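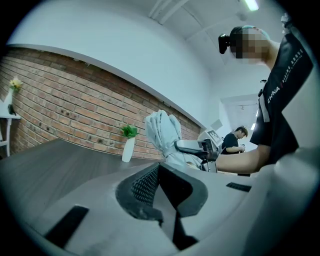 One reader of last term's notes objected that the finish schedule for the Stuston unit treats all oil finishes as equal, and asked why drying and curing get separate columns. The objection is fair, and the table has been revised.

Drying is loss of solvent. Curing is the reaction of the oil with oxygen, and it continues long after the surface stops feeling tacky. A tabletop may be handled once dry but should not be scrubbed until cured.

Values for the exercise:
Wollex, thinned: dry 7 hours, cure 5 days
Tramari, unthinned: dry 30 hours, cure 91 days

Both assume thin coats and moving air. Cold rooms slow both stages - damp ones mostly the second.

Reading: Grewal handout, section 5. Bring the completed schedule to the next session.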